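Britumholm Shared Workshop
Progress report to the Manthorpe small grants program
03/12/2023

Hello again to everyone at Manthorpe, and thank you for your patience while we got this one written. The short version is that the gripper build is going well, a little behind where we'd hoped in August, and still inside the budget.

The biggest job this period was the fingers. Our first pair flexed far too much under load, so we redesigned them with a thicker spine and printed them again in grey. Both now carry a dark mesh grip pad on the inner face, and we're very fond of them. The housing was reprinted as well, with slots for airflow, after the Bozsik motor driver kept shutting itself down on longer runs.
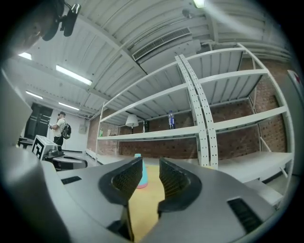

We've also settled on a routine for practice grasps. Each session is 200 attempts, and we've logged 803 attempts in all (the odd three came from an evening when we couldn't quite stop!). Light plastic things are coming along nicely – soft or floppy ones are still a headache, and we'd like more time on those.

Of the grant itself, we've spent $8 more than planned on fasteners and a fair bit less on filament, so it evens out. The Prerkstead order is short 2 bearings, which we're chasing.

Next up is tidying the wiring and writing the build guide, so that other workshops can have a go with their own parts. You'd be very welcome to drop in and try it – the kettle's always on.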